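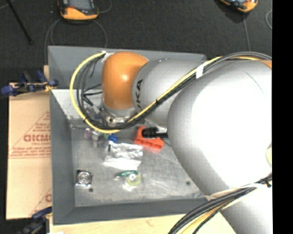
Stop Making Me Pick a Delivery Window

Wednesday, January 31, 2018

Four hours. That's the window I got for a bookshelf. Somewhere between noon and four, be home, keep your phone on, and if you miss the knock it goes back to the depot and you start over.

I took a half day for it. Unpaid. The shelf was 30 dollars off, so I guess I broke even, minus the afternoon.

This is going to be a rant, I'm typing it on my lunch break, so forgive the mess.

My complaint is about who does the waiting. When I was a kid you went to the store, paid the man, tied the thing to the roof of the car and drove home slow. It was a pain. But it was my parents' pain on my parents' schedule, and it ended when they got to the driveway. Now the store has moved the work to a truck, which is fine, great even, and moved the waiting to me. And the waiting is free. For them.

Think about that for a second. If a plumber had to sit in Trendero's lobby for four hours before anybody would let him in, he'd send a bill. I would too. But when I sit in my own kitchen for Trendero, it's called service.

I've now ordered from three of these places since November. Trendero for the shelf. Gilau for a mattress. Hirvonen for a desk that came in 12 pieces and a bag of screws. Every one of them asked me to pick a window. Every window was on a weekday. Gilau had a Saturday slot, but it cost extra, and it was gone by the time I'd found my card.

So who is home on a weekday from noon to four? Retired people. Some parents. People who work nights and are trying to sleep. Everybody else is taking time off, or begging a neighbor, or leaving a note on the door and hoping. The folks with salaried jobs say "I'll work from home that day" and it costs them nothing. The woman on the register at the grocery store can't say that. She loses a shift. Same shelf, same price on the website, and she paid more for it than the guy with the laptop did.

That bugs me more than my own half day does.

I hear the other side. My cousin drove a route for a couple of years and he'll tell you no two days are the same. Traffic. Elevators out. A customer who wants the couch turned around and tried in the other room. You can't promise 2:15 when you've got eleven stops and one of them lives on the fourth floor. I believe him. I'm not mad at drivers. Tip your drivers.

But the pizza place can tell me the kid is on my block. The bus has a little dot on a map, most days. Hirvonen sent me a text at 3:40 saying my desk was "on its way to you!" when the desk was already standing in my hallway. Somebody somewhere knows where the truck is. They just haven't had a reason to tell me, becuase my afternoon isn't on their books.

So put it on their books. Give me a one-hour window, and if you blow it, take money off. Doesn't have to be a lot. Ten bucks, 11 bucks, whatever a lunch costs. The minute it costs them something I bet those windows shrink.

Or let me opt out. Tavby does this, sort of. They're small, two towns over, they sell lamps and side tables. You can have it dropped at the hardware store on Main and pick it up any time till nine at night. I've done it twice. Walked over after dinner, signed a sheet, walked home with a lamp under my arm. No window, no text with an exclamation point. I know it won't work for a mattress. Most of what people order isn't a mattress.

And evenings. Why not evenings?? The streets are emptier after seven, people are home, the dog is calmer. Pay the drivers more for it, charge me a couple dollars, I'll take that deal every time over losing half a day. I asked Trendero about it in their chat box and was told my feedback was valued. Case number 671. Still waiting to hear on that one too.

Anyway the shelf came at 4:25. It's a good shelf. One of the brackets was missing and they can send a replacement, I just need to pick a window.

I'm going to the hardware store for a bracket.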